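Unit 2: Reading a Room Before You Measure It

Start with the ceiling. Height affects echo more than most students expect, and a tall room with bare walls will carry speech poorly past the first rows. Clap once and listen – write down what you hear before taking out the meter.

Sabine's formula needs two things: volume and total absorption. Get the volume first. The hall at Brallcombe used in problem 3 has a volume of 800 cubic meters.

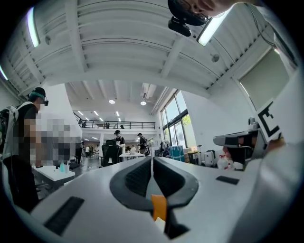 Fig. 2. A high ceiling seen from a low viewpoint.

People absorb sound too, so note whether the room is full or empty when you test. Soft seats change less between the two cases than hard ones.

Read pages 131 to 201 before the May lab. Questions go to Danica Hájek.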